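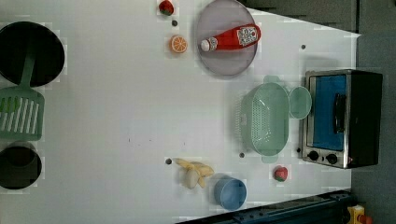
What does it take to get a robot arm to tidy a toy kitchen in a shared workshop?
A table that stays put, a gripper with some give in the fingers, and a lot of patient evenings. Ours is being built by five people at the Drandville shared shop, and the notes below are how we keep track of it.

Drandville Shared Workshop
Kitchen Arm Build Group
Minutes, 31/03/2026

Present: Vasanthi Abeysekara (chair), Wichai Somboon, Desta Fikre, Chaminda Kanagaratnam (minutes)
Apologies: Mizanur Miah

1. Last minutes
Accepted with one fix. The new power supply was bought by Desta, and the shop did not pay for it. Desta to be paid back $31.

2. Arm (Wichai)
Great news here! The elbow joint no longer sags when the arm reaches out to full stretch. Wichai reprinted the bracket with thicker walls and swapped the belt, and it now holds position with the power on for as long as anyone has cared to watch. There is still a little play at the wrist. He thinks it is the set screw and will try thread lock before taking anything apart (everyone was in favor of not taking anything apart).
Wichai would like to name the arm Sultana. Agreed at once, with cheering.

3. Gripper fingers (Desta)
Two sets of soft fingers were tried. The ribbed ones grip the toy strawberries really nicely and are gentle on the banana. They are no good yet on flat things, and the orange slice is the worst of the lot. Desta wants to try a thin fingernail edge on one side so it can get underneath. Vasanthi asked whether the same edge would help with the plate. Desta thinks so, if the arm comes in low enough.
The spatula was discussed at length. Picking it up by the handle works when it lies flat. When the handle is propped on the rim of the pan, the gripper closes too low and pushes it along. Wichai suggested a steeper approach. Chaminda would prefer to teach the arm to look for the handle first. Both to be tried.

4. Test runs (Chaminda)
We have now logged 103 runs since the table went in, and 50 of those ended with the item where it was meant to go. That is way up on where we were and the group was delighted. Most misses are in the far corners, where the arm is nearly at its limit.
The overhead camera is working well. Chaminda asked that people leave the lights over the bench on during runs, as the shiny pan confuses the vision code when they are off.
For the next batch we will lay things out messy on purpose: cup on its side, ketchup across the plate, bowl up against the colander. Vasanthi pointed out that real kitchens look like that anyway.

5. Toaster oven
Opening the door is the big one. Desta has pulled it open by the vertical handle with the arm moved by hand, so the reach is there. Doing it under program is a different matter and the oven slides. Non-slip mat first, clamps second. No glue, please, Mizanur would like to be able to move it.

6. Dots on the table
Please do not wipe off the small dark dots. Chaminda uses them for lining up the camera. Use a dry cloth near them.

7. Open evening
The Petell library has asked if we could show the arm in June. Yes! Limit of 20 visitors at a time. Mizanur to be asked if he can bring the Marnico controller as a spare.

Actions
Wichai: wrist set screw, steeper spatula approach
Desta: fingernail edge, non-slip mat
Chaminda: handle finding, messy layouts
Vasanthi: reply to Petell, pay Desta back, speak to Mizanur

Meeting closed after a demo run. Sultana put a strawberry in the bowl on the second try.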